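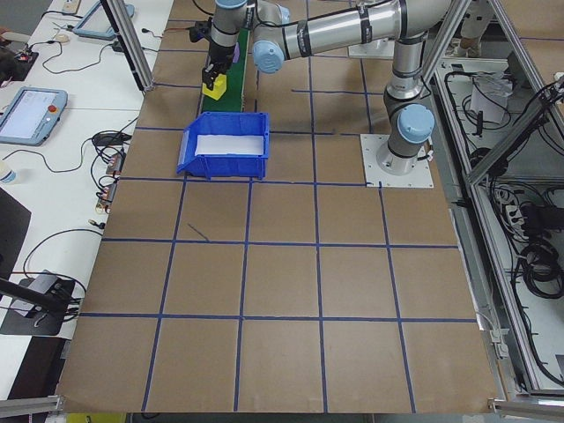 Hedo compares two grippers at Mandville workshop

Hedo has started the second round of its gripper trials in Mandville. The same grey arm is used for both models, and it works over a table of brown paper marked with blue tape into squares, with an open blue bin on it. Small objects, such as a yellow block, are the test pieces.

In the first round, finished in February, the Fukomix gripper made 1146 picks and dropped 274 of them. Most of the drops were with soft items, the company said. The second gripper will now get the same number of picks, with the same speed settings and the same controller.

Results will be published on the Hedo website. Visitors can watch the trials on Monday from 2 pm.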